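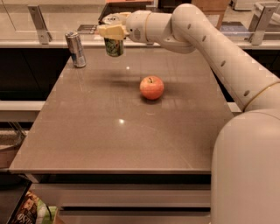 Water marks and can rings on a high-gloss tabletop - seal, wax or leave alone?

Wallcombe Home Forum > Furniture and Surfaces > Finishes

gloss_meter
The table is a Pleline, the wide one in the taupe-brown high gloss. The care leaflet says "damp cloth, mild soap, no abrasives" and stops there. After 2 years of daily use I have faint rings at the back edge where drink cans get put down, and a haze in the middle that shows only when the overhead light is on. The rings do not catch a fingernail. The haze does not wipe off with water.

I have been told three different things by three different people: paste wax, a plastic polish, or nothing at all. I would like to know which one is least likely to make it worse.

tannin71
Work out first whether the rings are in the finish or on it. Put one drop of white vinegar, diluted 1:1 with water, on part of a ring. Wait a minute, wipe, rinse, dry. If that part fades, you have mineral deposit from condensation and the finish is fine. If nothing changes, the finish itself is marked and you are into polishing.

gloss_meter
Tested on the worst ring. It faded by more than half. The haze did not respond.

sandblock
Then the haze is probably product buildup. Spray cleaners with silicone do that on high gloss. One wash with dish soap in warm water, a second wipe with plain water, dry at once with a clean microfiber. Do not air dry. Air drying on gloss puts the minerals straight back.

On the rings, I'd skip all of this and use coasters.

kettle_and_co
Coasters are fine until people don't use them. We have the same finish in brownish-gray and mostly keep apples and cans of soda on it. Fruit is harmless as long as it is whole and dry. A cold can is the problem, and mostly the aluminum kind, as the base has a narrow rim and the water collects in a line under it.

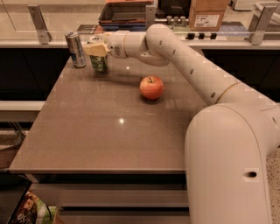 What worked for us was giving drinks one fixed area at the back and wiping that strip every evening. The rest of the top gets done when it looks dull. Fruit goes in the middle with nothing under it. I used to put a bowl there and it scratched the gloss, because grit gets under the foot and stays.

tannin71
Agree on the bowl. Unglazed ceramic feet are worse than cans. If you want a bowl, stick felt on it and change the felt when it gets hard.

I don't agree that whole fruit is harmless. Supermarket apples are often waxed, and a waxed apple left in one spot in a warm room can leave a dull patch. It comes off with dish soap, but it is there.

kettle_and_co
Never seen it, and we go through a lot of apples.

tannin71
You would have to look at a low angle with a lamp behind it. Straight down you won't see it.

m_veneer
Two points on the wax question, which nobody has answered.

1. Paste wax on a factory high gloss adds nothing. It has no pores to fill. It smears, and in raking light you will see every stroke.

2. Plastic polish does work on fine scratches, but start with the finest grade you can get. I finish with a 2000 grit pad, wet, and then polish. Do a patch near the edge first and leave it a full day before you judge it.

sandblock
2000 is far too coarse for somebody who has never done this. They will sand a matte circle into the middle of the table and spend a weekend chasing it. Polish only, by hand, no pad.

m_veneer
Wet, with light pressure, it comes back to full gloss every time. I have done 12 tops this way.

sandblock
You have done 12 tops. The person asking has done none.

m_veneer
Fair. Polish by hand first, then. Stop if it looks acceptable.

gloss_meter
Report after the dish soap wash. The haze is gone except for one band near the left side. The rings took two more passes with the diluted vinegar and are now visible only from a seated position.

I bought a cork mat from Akgül for the back edge, 25 cm deep. It holds all the cans. It also sheds crumbs.

kettle_and_co
Get the Clornis silicone one. No crumbs, rinses under the faucet.

tannin71
Silicone mats can print onto some lacquers if they stay in one place for months. Lift it when you wipe.

gloss_meter
Noted. The cork stays for now. I will leave the last band alone until January and see whether it changes.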